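The table that has to do everything

Most flats have one table, and it rarely gets to be one thing. At eight in the morning it is a breakfast table. By ten it is a desk, and after tea it might hold a sewing machine, a jigsaw or a pile of post waiting to be opened.

Cekance, a small furniture workshop that sells mostly by word of mouth, has been making plain wooden tables for homes like these since its first batch of 19. It now turns out almost 200 a year. The one we have been living with is called the Dalia, and it costs £814 with the standard finish. There is a smaller version, the Volel, at £420, meant for a kitchen corner or the end of a hallway.

Neither has a drawer. The workshop used to fit one and dropped it after customers said it filled up with batteries and takeaway menus. What you pay for is the top, and the top is where most of the questions come in. How do you keep pale wood looking decent when people work on it as well as eat off it?

The short answer is that you don't keep it perfect. The oil finish takes small scratches and lets you rub them out later with fine paper and a second coat. Rings from mugs are harder. A damp cloth straight away will deal with most of them, and the rest fade over a few months or become part of the table.

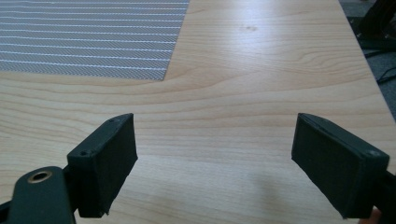 Pale wood, with a striped metal mesh sheet at the far side of the top.

Metal is the thing to watch. Mesh sheets, trays and cooling racks have hard edges, and it is dragging that does the harm. Lift them when you move them. If something metal is going to live on the table for the week, put a cloth underneath, and don't leave it there wet, as iron and damp wood can make a grey-black mark that goes deeper than you'd think.

Light is the other one. A table by a window will change colour in its first summer, and anything left in one place will leave its outline behind. Move things about, particularly in May when the days get long. Ours stands at right angles to the window, and the near end is already a shade warmer than the far end.

For cleaning, use warm water with a drop of washing-up liquid, wipe along the grain and dry it with a tea towel. Spray polish leaves a film that stops the oil going in next time. Võ, the shop that stocks both tables, sells a small tin of the right oil, and one tin does the Dalia twice.

We oil ours in the evening, after supper, and leave it overnight. It means eating breakfast standing up the next day. The first coat takes the longest, as the wood drinks it in at the ends, and you have to go back with the rag before it turns sticky. Lay the used rag flat outdoors to dry before you throw it away.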